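**Status:** maintained. Corrections go to the record keeper, Rūta Vaher, before the August revision.

# Giltus Marker Sorting Records

This directory holds the written records and pictures for the marker sorting activity, prepared under the Skandudar materials program. The activity concerns the ordinary handling of colored markers and highlighters on a tabletop: laying them out, grouping them, capping them and putting them away.

## Scope

The collection contains 38 records. Each record covers one sitting and consists of a short note and any pictures kept with it. Sittings last 20 minutes or less. Pens, pencils and erasers are outside the scope and are held in the Morell directory.

## Surface and materials

All sittings in this release use the white-and-gray marble top. The veining is strong in places, and annotators should not record a vein or a pale streak as an ink mark. Color names are assigned from the barrel, not from the tip, which on many highlighters is a darker shade of the same color.

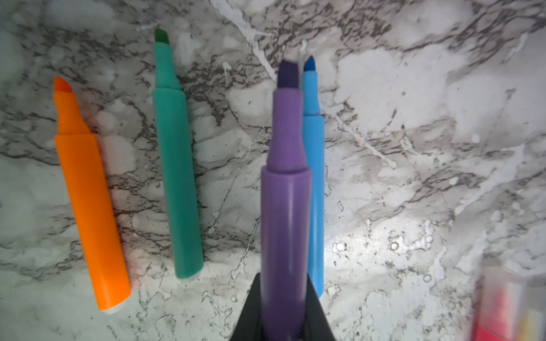

Cap state is recorded separately for every item, using one of three values:

- `on` — cap fully seated
- `off` — cap removed, tip exposed
- `unclear` — cap state cannot be determined from the material available

A cap lying apart from its marker is entered as a separate item. Where no loose cap is found, the field `cap_location` is left empty. It should not be filled by inference from another record.

## Grouping

A group is two or more markers lying close together and pointing in much the same direction. Contact is not required. Groups are named by position (`upper`, `lower`, `left`, `right`), and the colors within a group are listed from left to right. Repeated colors are permitted and are common among the purples; they are listed as many times as they occur.

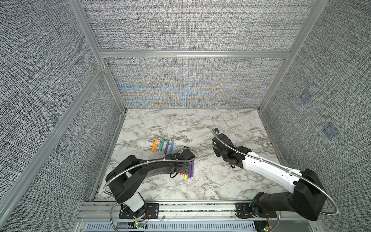

Blue and purple have caused most of the disagreement between annotators. The current rule is to use `light blue` for the paler barrels and to reserve `purple` for the remainder. Seven records were relabeled on this basis. The earlier labels remain in the column `color_prior`.

## Files

| File | Contents |
|---|---|
| `records.csv` | one row per item |
| `groups.csv` | one row per group |
| `notes/` | sitting notes, plain text |
| `colors.md` | approved color names |

## Known limitations

- Barrel length is not measured.
- Three sitting notes were transcribed from handwriting and contain gaps, marked `[illegible]`.
- The Jaunzems color list, used in the first release, has no entry for teal. Items of that color may appear as `green` in `color_prior`.

## Use

The records may be copied and adapted within the program. Users who change a color name are asked to update `colors.md` in the same revision and to state the record numbers affected.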